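Sorting a Mixed Toy Basket into Three Boxes

Set the boxes in one row against the right side of the basket, lids up. Fix the order of colors before you start – red at the back, blue in the middle, yellow in front – and keep it.

1. Assign one type to each lid: soft toys to red, balls to blue, cloths to yellow.
2. Take items from the top of the heap. Do not dig.
3. Drop each item straight down through the hole. Fold cloths first.
4. Empty a box after some 20 items.

Small yellow toy at the red lid, both views: 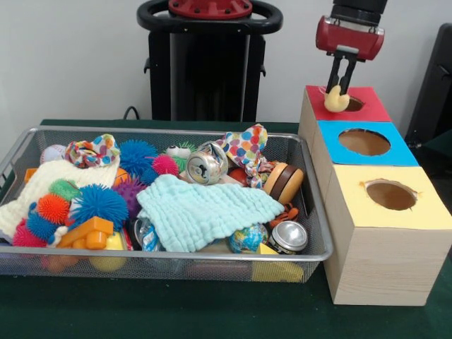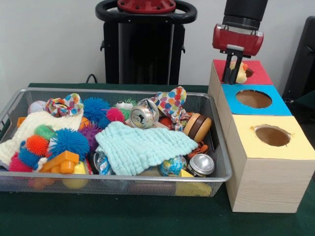 What if an item fits two types?
Use the material. A fabric ball goes with the soft toys.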